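From: Jingyi Zeng
To: lemulgate-users
Subject: Re: [lemulgate-users] Sudden drop in white balance consistency after 4,000 exposures

Dušan Pešek wrote:

> After 4,000 exposures on the same tube set my gray readings no longer agree
> between the left and right halves of the table. The right half comes out cool,
> the left half close to neutral. I re-ran the Lemulgate profile twice with no
> change. Is this the tubes, the profile, or the wall? The room was repainted in
> May and I would like to rule that out before I order anything.
>
> Also, does anyone still use the 25-patch target, or has everybody moved on
> to the 66?

Dušan,

Taking the second question first, because it affects the first. I still use the 25-patch target for routine checks and the 66 only when building a profile from scratch. The extra patches are mostly saturated colors. They do nothing for a neutral drift, and they give the solver more room to hide one.

On the drift: a profile can't fix a left/right difference. Lemulgate computes one matrix for the whole field. If the illumination varies across the table, the matrix will fit whatever was under the target when you shot it and be wrong everywhere else. Re-running it twice and getting the same answer is what I would expect.

What I do before touching the profile is a flat-field check. Lay down the largest plain white sheet you have, set exposure so the brightest area sits well under clipping, defocus slightly, and read the values on a grid. The sheet does not need to be a certified white, or even a neat one. It only needs to be the same material all over. 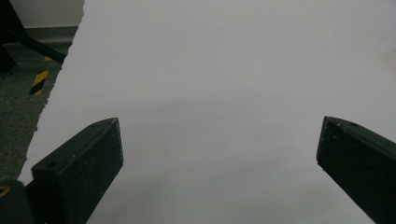
Plain white sheet, torn edge at left. Brightest near the top right, grayer toward the bottom.

Read the three channels separately. If all three fall off together, you have a brightness gradient, and ordinary flat-field division will take care of it. If the ratio of blue to green changes across the sheet, you have two light sources of different color. Division will correct that for flat originals only - anything with height catches the two sources at different angles, and the correction will be wrong on its sides.

Your description (cool right, neutral left) sounds like the second case. Three things to try, in this order:

1. Turn off the table lights and shoot the sheet at your normal exposure. Any signal well above the noise floor is room light. A repainted wall matters here only if something is lighting it.

2. Swap the left and right tube banks. If the cool side moves with the tubes, it is the tubes. If it stays put, it is the room or a diffuser.

3. Swap the diffusers. The older Kirui acrylic ones yellow with use, and they do not yellow at the same rate. A yellowed left diffuser would make a healthy right side look cool by comparison.

Let the tubes warm up for 21 minutes before each reading. I arrived at that number by logging a set of them, and it is specific to my ballasts. Log yours.

One more point, for those of us who shoot small objects as well as paper. A colored object on a white surface bounces its color into whatever is beside it. With a pale item close to an orange one, the side facing the orange one can read warm, and no amount of profiling will remove that. Keep the neutral reference well away from both, and sample it from the side nearest the key light. 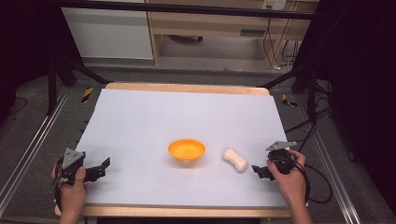 Xiaoyan Dong adds, off list but with permission to forward, that step 2 is misleading on the Collwood stands. The two banks there run from separate ballasts, so swapping tubes alone leaves a weak ballast where it was, and the fault will look like a room problem. She suggests swapping the leads first and the tubes second, with a reading after each.

I had not considered that and I agree with it. If yours is a Collwood, follow her order.

As for ordering: please don't buy tubes until you have the blue/green ratios from both ends of the sheet. Post them here with the exposure settings, raw values if possible, before any tone curve. Fusunov export applies a curve by default, and it has to be switched off in the output tab for each session.

Jingyi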